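Claltham Makers Help > Robotics > Grippers and end effectors

Fingertips for picking up cloth, two-finger gripper
Posted by Viktória Kovács
Viewed 1,911 times

I'm building an arm at the shared workshop to pick up and fold hand towels and cleaning cloths. The gripper is a two-finger one, parts printed in black, driven by one servo. The arm and the table are fine. My trouble is the fingertips.

Bare plastic slid off everything. I wrapped both fingers in blue tape and put small soft pads on the ends. With the pads it grabs a thin cloth well enough, but on a thick towel it either pinches nothing or picks up two layers. I've done 47 tries on towels with the current pads and got a clean single-layer pick in fewer than half.
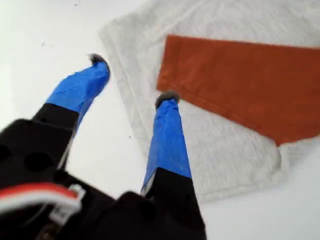 Open over the towel and the orange cloth.

The orange one is the easy one. It's smooth and thin and the edge lifts as soon as the pads close. The towel has a hem band down the side and I thought that would help, but the pads tend to ride over it.

Things I have tried so far: more closing force (the servo gets hot and it still takes two layers), coming in lower (the tips catch on the table and the arm faults), and a slower close, which was a bit better. I also don't know if my tips are meeting properly. When I close them on the bare table they come together in a small V and one pad sits slightly below the other.

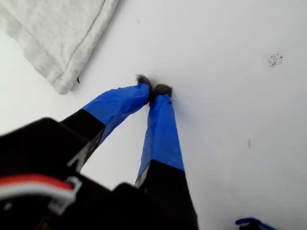 Claltham Makers Help, page 2 of 3

I can post the servo settings if they're any use. The controller is a Lavo board and I close to a position of 427, no force feedback. I would rather not buy a new gripper as this one is paid for out of my own pocket.

Miklós Takács

Fix the V first. If one pad is lower than the other, the low one touches the table early and pushes the cloth along before the other one gets there. Loosen the screws on one finger, close the gripper on a flat ruler, and tighten up again with both tips on the ruler. Then check the tape. Tape creeps under load, and wrinkles in it will hold the pad at an angle. I take mine off every couple of weeks and rewrap.

For the two-layer problem, stop going for the flat part of the towel. Go for a fold or a rolled end if there is one, and bring the fingers in from the side, with one finger low along the table and the other above it. You want the low finger to slide under and the top one to come down on it. Straight down from above only works for thin stuff in my experience.

Dezső Hegedűs

buy a Fistari suction head. grippers are no good for laundry

Mateja Nikolaidis

Suction won't hold terry towel, the air goes straight through it. We had a Fistari at our place and it was good on plastic bags and nothing else.

I agree with Miklós about coming in from the side. I'd add that the tape matters more than people think. A loose flap on the lower finger will snag the loops of the towel before the tip gets under, so press the ends down and finish the wrap on the back of the finger, away from the cloth.
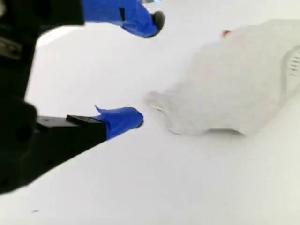
Leave yourself a wide opening on the approach, too. If the jaw is only just bigger than the roll, any small error in the arm shoves the towel away and you have to start again. I open fully, drive in until the lower tip is past the front of the roll, then close slowly. Mine runs at a third of the speed I use for everything else.

As for pads, try a harder rubber on the bottom finger and keep the soft one on top. The soft pad gives you grip and the hard one gives you an edge to get underneath with. I cut mine from an old bike tube and glued them on with contact cement. They lasted around 1,311 picks before one came off, and that was my gluing.

Send the servo settings through anyway. If you are closing to a fixed position you'll be over-squeezing the towel and under-squeezing the cloth, and you may need two different numbers.

Viktória Kovács

Thanks. The screws on the right finger were loose, so that explains the V. I've lined it up on a ruler and rewrapped both fingers. I'll try the side approach next and cut some rubber for the bottom finger. Servo settings to follow in a new thread.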